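Notes from the Tulberg visit, typed up same evening. The operator asked to stay unnamed, so did the shift lead. Fine by me.

So the fault. Two arms, one table, sorting small wrapped packets into clear trays. It had been running in February without much trouble — then one afternoon the left arm stopped answering the stop command for part of a second and kept going. The right arm was already on its way in. They touched. No one hurt, nothing snapped, but the operator had a hand near the table rail at the time and she is still cross about it.

"I heard it before I saw it," she says. "Kind of a click. Then both of them pushing."

She hit the big button. That one worked. What didn't work was the soft stop, the one on screen, which is what everybody uses fifty times a shift becuase it doesn't cut power and you don't have to home the arms after.

When I was there they were running again at reduced speed, both arms over the table, and she talked while she watched.
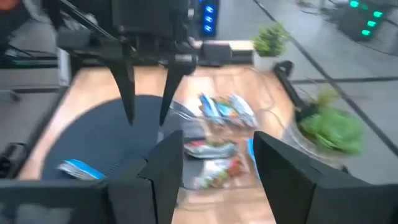 ## What the log said

The controller is a Soko, the planning software is from Vutis. Each blames the other a little, politely. The log has the soft stop arriving on time. The right arm acknowledged in 5 milliseconds. The left one took 200, and by then it had traveled far enough to be in the shared zone over the round mat.

"Two hundred doesn't sound like a lot," the shift lead says. "At full speed it is a lot. The zone check was reading an old position. So the software thought the middle was free. It wasn't."

Why old? A queue. Messages for the left arm were stacking up behind gripper status messages, and the stop went to the back of the line like anything else. He found 54 of them waiting when he pulled the log apart. Fifty-four, all saying the gripper was fine.

"A stop should never wait behind that. Never. I don't care whose code it is."

I asked if anyone had tested for it. Long pause. They'd tested the stop with the arms parked, and with one arm moving. Both moving, grippers chattering, no.

## What changed

Stop messages now jump the queue. The zone over the center belongs to one arm at a time, and if a position is stale the zone counts as taken. Speed is held at 50 percent until Caron, the integrator, signs off on a retest. No date for that yet.

The operator wants more. She wants a light curtain on the front edge, and she wants people to quit reaching in to fix a packet. That last bit came up twice. Packets land crooked, or outside a tray, and the urge to just nudge one is strong. 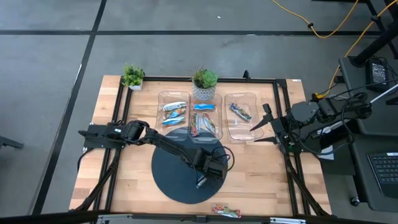
"You see it lying there and your hand goes," she says. "Mine too. I've done it. The rule now is hard stop first, then reach, and yes it's slow — you have to home both arms again and everyone groans."

The shift lead agrees on the rule, less so on the curtain. Thinks it will trip all day. They were still arguing that when I left, in a freindly way. He did say the soft stop button is getting a new label on the screen. It used to say STOP. Now it'll say PAUSE, and she picked the word.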